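Hivetgate Badminton
Thread

1/ A few notes on shuttle speed, as we change tube suppliers at the Hivetgate hall in November and the same questions keep coming up on court.

2/ Feather shuttles are graded by weight in grains or by a speed number. A heavier shuttle flies further. In cold, dense air you want a faster one, and in a warm hall or at altitude a slower one.

3/ Our hall is unheated until the evening sessions start. A speed that suits Saturday morning will sail past the back line by 8 pm. We now stock two speeds and label the tubes with coloured tape.

4/ The test is simple. Stand at the back boundary line, hit a full underhand stroke parallel to the sideline, upward, and see where it lands. It should fall between the two test marks short of the far back line. Hit from both ends — a draught will fool you if you only test from one.

5/ Do not bend feather tips to slow a shuttle down. Tipping adds drag, but it also adds wobble, and you can never match the next one to it.

6/ Humidity matters more than most players think. Dry feathers snap at the shaft. Store tubes upright, out of the car and away from the heater. Some of us steam them the night before. Keep it brief, and let the cork stay dry.

7/ Cost. Govel practice feathers last us a game and a bit. The Erero ones cost more and hold their shape longer, but the cork goes soft. We ordered 600 for the season and will review at the halfway point.

8/ Nylon is fine for juniors and social nights. The skirt recovers slower after a smash and the flight path is flatter at the end, so drop shots need a different touch. Cap colour gives the speed: green slow, blue medium, red fast.

9/ A shuttle laid on its side shows the skirt better than one stood on its cork. Check the skirt is evenly round before you put it back in the tube.
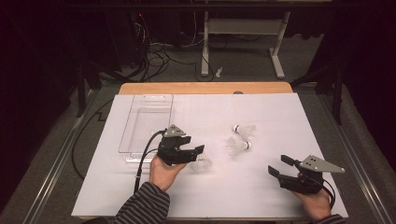

10/ Retiring a shuttle. One broken feather is a practice shuttle. Two go in the box for multi-feed drills. Anything with a split cork goes in the bin.

11/ The Sárközi league still asks for feathers in all grades this season. Bring your own tube to away matches, and agree on the speed before the warm-up ends.

12/ Spare tape is in the top drawer by the net posts. Please put it back.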